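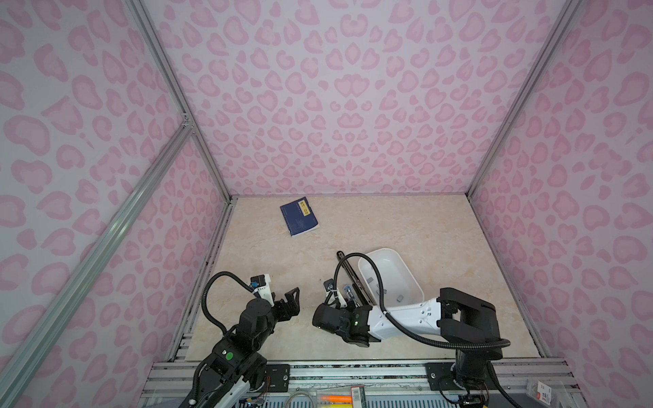

Trista club cell with both arms mounted, tray and booklet on the floor panel

Trista Two-Arm Practice Cell for School Clubs

The Trista is a complete work cell for robotics clubs and student project groups. It has two arms, a floor, three walls and a frame, and it fits on a normal classroom table. We at Ruchti build it for students from age 13 and up who already know a little programming and want to try work which needs two hands.

The cell was developed together with the afternoon club at Wostgate. Many details come from the students there, also the wall pattern, which they have voted for themselves. If you prefer plain walls, please write it in the order form -- the price stays the same.

What you receive
Frame of aluminum rails with corner joints
Two arms, each with its mounting plate, gripper and wrist camera
Wall panels, pink spotted or plain gray
Floor panel, marble pattern
White plastic tray
Printed task cards and one teacher guide

Computer and monitor are not included. The small parts for the tasks can be ordered as a refill bag of 70 pieces.

Tasks for the club year

The guide contains 23 tasks. The first ones use a single arm: move to a point, open and close, follow a line. After this the students come to the tray tasks, where one arm must hold or tip the tray and the other one picks the parts. Please plan more time for these. In Wostgate the group needed from November until spring before they were happy with their program.

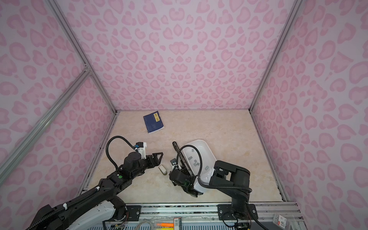
Tray task: tilted tray with gray blocks, left gripper open to the work area from the front rail

The tray tasks are also the base for the Tedside student competition. Teams bring their own program and run it on a cell of the organizer, so please keep the arm positions as they are drawn in the guide.

Care and safety

Wipe the floor panel with a soft cloth. Check the screws of the mounting plates before each club meeting. Hands stay outside of the cell when the arms have power -- this rule is also on the first task card.

Spare parts and questions

Grippers, cables and wall panels are available one by one. Order number for the complete cell is TR 2000. For a school offer or a trial at your club please write to Liesl Nägeli, school orders, Ruchti. She answers in English and German. Delivery is with the frame already assembled, the arms come in a separate box.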